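Seleo Teaching Project
Progress report to the Huswood Fund, 21 Feb 2018
Prepared by Annelies Hauser

Dear friends at Huswood,

Thank you for your patience with this one, which is longer than the last report and, I'm happy to say, has a good deal more in it! When I wrote to you in August we were still arguing over how to mount the two arms and had hardly taught them anything. Since then we have recorded 2,000 demonstrations, all of them done by a person steering the arms by remote control, and I am very proud of everyone who sat through them.

Most of the work this winter has gone into the food handling tasks you asked about. We settled on donuts and bowls, partly for the mix of shapes and coatings and partly because a round thing with a hole in it can be picked up in several sensible ways, and we wanted to see which ones our operators would choose. They do not agree with each other at all. Walter Guzmán likes to come straight down from above and close slowly, while I tend to tip the wrist and go in from the side — and the model, when it learned from both of us together, hesitated between the two. We have now written a short guide for operators and asked everyone to follow it, and the newer recordings look much steadier.

On the bowl task, the trained model finished 78 percent of its trials on its own. The misses are mostly grips that close too early. We would like to spend the next stretch on those, with 30 more hours of operator time, and the cost fits inside the present budget.

The Tzanetos controllers are still a sore point. There is a small delay between the hand and the gripper, and new operators overshoot until they get used to it. I have asked for 2 replacement units and will let you know how they feel.

With warm thanks, as always,
Annelies
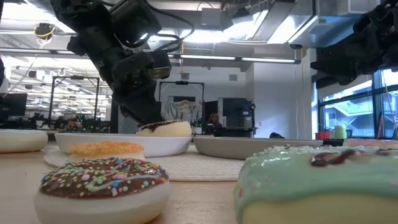 Walter adds that he would go easy on the operator guide for now: his own steadier recordings came after a few weeks of practice with the delay, and he'd like a newcomer to try the bowl task both ways before the slow approach from above becomes the rule for everybody.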